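Remano table top, light wood, joined boards

Price is 500 for the top on its own. Legs are extra, see the Kulau legs page. Two left in this finish, next lot due November.

Quick specs:

- top only, no legs, no hardware
- light wood, boards joined edge to edge
- 35 mm thick
- 68 cm deep, length cut to order
- comes unoiled unless you ask for it oiled

Color is pale, cream going to tan. Long wavy grain, some pieces have paler whitish patches or a darker brown line running through. Not a defect, we don't grade those out and don't take returns for it. If you want a calmer board say so in the order notes and Kenza Ashour will pick through the stack. Can't promise a perfect match beween two tops.

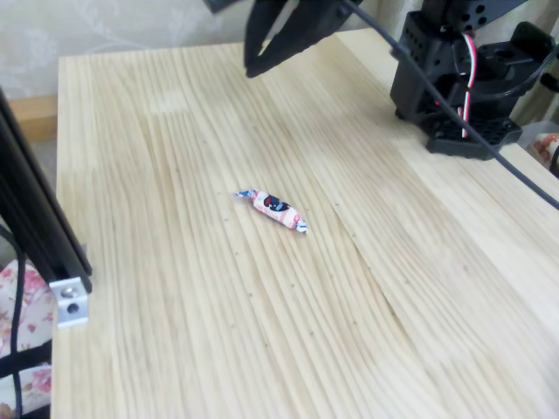 Small dark specks in the surface are also possible. Most people stop seeing them after a week. A light sand gets some of them, go with the grain, fine paper, don't lean on it.

Cleaning: damp cloth, then dry cloth. No bleach, no scouring pads. Candy, syrup, anything sticky, warm water first and leave it a minute before you wipe. Wrappers with strong printing can leave a bit of ink if they get wet and sit there, same with newspaper. Hot pans need a mat, always.

Oiling. Two thin coats, overnight between them. Do the underside too or the top may cup. Any hard wax oil is fine, we use the Palacios clear in the shop. It warms the color up a little so try it on the underside first.

Delivery is flat, wrapped in card with corner blocks. Needs two people to lift. Check the edges before you sign, and send pictures the same day if something's dinged. Oluwaseun Briggs handles damage claims.

Pick up from the shop is free, just call ahead so we can get it down off the rack. Cutouts for cables: yes, send a drawing with measurments, adds a few days.

Samples: one per customer, ask at the counter.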